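Drulero bench work: progress report, second period
To: Raili Vuorinen
From: Cleiton Nogueira

You asked whether the grant is buying better practice or just longer documents. So far, mostly longer documents. The draft handling rules now stand at 196 clauses, up from the 25 we proposed to you, and I doubt that more than a handful would change what anyone does at the bench.

Oskari Hyvönen and I have been checking the draft against ordinary pick-up work. We began with the section on light, hollow objects, where the text asks for a "stable and verified grasp" and never says who verifies it, or how. Two of us read the same clause and set up 3 different checks between us.
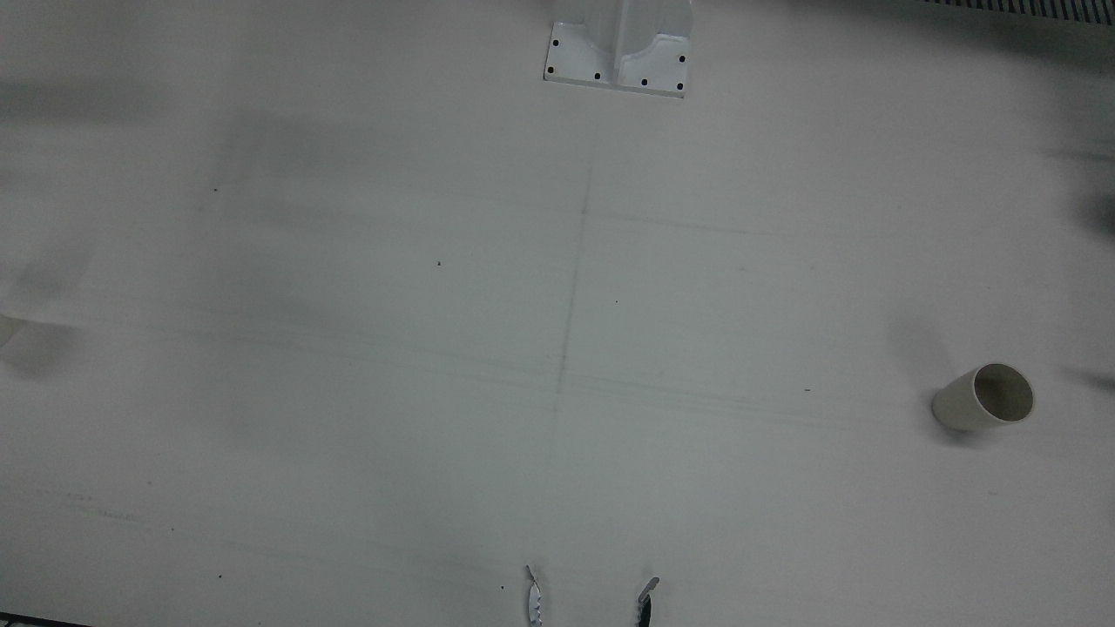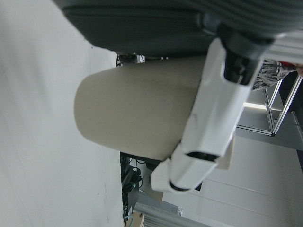
Maxence Barbier would like the rules to cover every object by name. I can't support that. A list will be out of date before it is signed off, and people will treat anything missing from it as allowed. What we do need is a plain rule on when to stop the arm before reaching across the table, and a limit on grip force that can be measured with the tools we own. The draft has neither — it refers the reader to an annex that is still blank.

The Nornora checklist has done better. It fits on one page and people fill it in, though I suspect some of the ticks are habit.

Spending is within budget. For the next period we ask to drop the training video and put the money into a force gauge. We would also like your view on cutting the draft before it goes to Flarkar for comment in March.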